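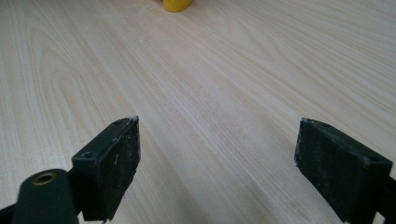
Living with a Pale Table
Speaker notes, Seol Neighbourhood House winter talks
December 15, 2020

Welcome and settling in

Hello everyone, thank you for coming out, and thank you to those joining from home with a cup of something. Wait for the latecomers. Mention the side door is the one that locks behind you. Then begin.

Start with the confession: I have wanted to give a talk about tabletops for years, and people tend to laugh when I say so, but I think most of us spend more of our day looking at a tabletop than at anything else we own. We eat at it, we pay the bills at it, the kids do their colouring at it, and when company comes we suddenly see it properly for the first time in months and go looking for a cloth.

Tonight is about the light-coloured ones. Beige, blond, that greyish birchy look, whatever the shop happened to call it. They've been everywhere for a while now and I get more questions about them than about dark tables, old tables and glass tables put together.

What colour is it, anyway?

Ask the room: what colour is your table? Let a few people answer. Most will say "just light, sort of beige."

Then ask them to look again when they get home, with the overhead light off and whatever daylight they can get. A pale wood-grain top is hardly ever one colour. You'll find grey areas, and very often a faint pink, which surprises people. I once spent a whole afternoon scrubbing at a pink patch on my own table, quite sure it was beet juice, and it was simply the colour of the table. (Pause here, this usually gets a chuckle. If it doesn't, carry on.)

The reason I bring it up is that half the stains I'm asked about aren't stains. Before you reach for any cleaner, move to the other side of the table and look from there. Get down low as well, so you're looking across the surface. A spill mark generally has an outline you can follow with a finger. Colour in the pattern tends to wander off along the grain and fade out, and you can't say where it stops.

Following the grain

Fine grain is forgiving of crumbs and very unforgiving of scratches that run across it. A scratch that goes along the lines can sit there for years without anyone noticing. So wipe with the grain. I know we were all taught to go in circles. Circles are lovely for windows.

If your table has been set at an angle to the room, or you always sit at a corner, the lines will seem to run on the diagonal from your chair, and your arm will naturally want to go straight out and back. Turn your body a little. It feels silly for a week.

Work out what the top is made of, if you can. Look underneath, and at the edge where a leaf comes out or a screw goes in. Solid wood carries its lines over the edge and you can see end grain on the short side. Veneer has a thin layer and then something else. A printed surface will often repeat itself if you look long enough, the same little squiggle turning up again further down. None of these is shameful! I have owned all of them. But you can sand the first, you can sand the second very nervously, and you must never sand the third.

Pass around the sample boards now. Ask people to keep them moving, last time one of them went home in somebody's bag.

The things we put on it

This part can run long so watch the clock.

Hard objects with corners are the real trouble, much more than hot cups. Tool boxes, cake tins, the sewing machine, the base of a heavy lamp, anything with a bit of grit stuck to the bottom. The habit I'd love everyone to take home is to lift and set down. Don't slide. If a thing is too heavy to lift, it goes on a folded tea towel first, and then you can slide the tea towel.

Look at the bottoms of things. Turn over your fruit bowl tonight. If there is an unglazed ring on the bottom, it's been sanding your table for as long as you've had it. Felt dots are cheap and they do fall off, so buy more than you need and keep the sheet in the cutlery drawer.

Black rubber feet deserve their own warning. Some of them leave a grey or brownish shadow on a light finish if they stay in one spot for months, and that shadow has gone into the surface, so no amount of wiping will bring it back. Move the appliance a little now and then, or give it a tray.

Cleaning

Plain water, well wrung cloth, a small drop of dish soap if it's greasy. Second cloth to dry. That really is most of it.

For those who like a recipe, the one on the handout is 500 millilitres of warm water and 2 drops of soap. You'll want to add more. Please don't, it leaves a film and on a light top the film looks like grey smears by the window in the afternoon.

Somebody will ask about vinegar. My answer is no on waxed or oiled wood, and on anything else I don't see what it's supposed to be doing for you.

Somebody will also ask about wax. Only if it is bare or already waxed, a very thin coat, rubbed along the grain, and left overnight before anyone puts an elbow on it.

Story about the Wovari hall tables

Tell this one if there is time. When the Wovari hall changed over to light tables there were some 70 of them, all stacked face to face for the move with nothing in between. You can imagine. We ended up laying old flannelette sheets between every pair, and the whole hall smelled of other people's linen closets for the rest of the winter. The scratches from that first day are still there, and if you sit near the kitchen end you can feel them with your sleeve. I've grown fond of them, to tell you the truth. A table that has been used for suppers and blood pressure clinics and quilting ought to look a bit like it.

Questions

Leave a good stretch for this. Repeat each question into the microphone, the people at home can't hear the back row.

Handouts are by the coat rack. The sample boards need to go back in the Clonetti box, the flat one, pale ones on top. The January talk is on chair seats, both woven and padded, and starts at the same time.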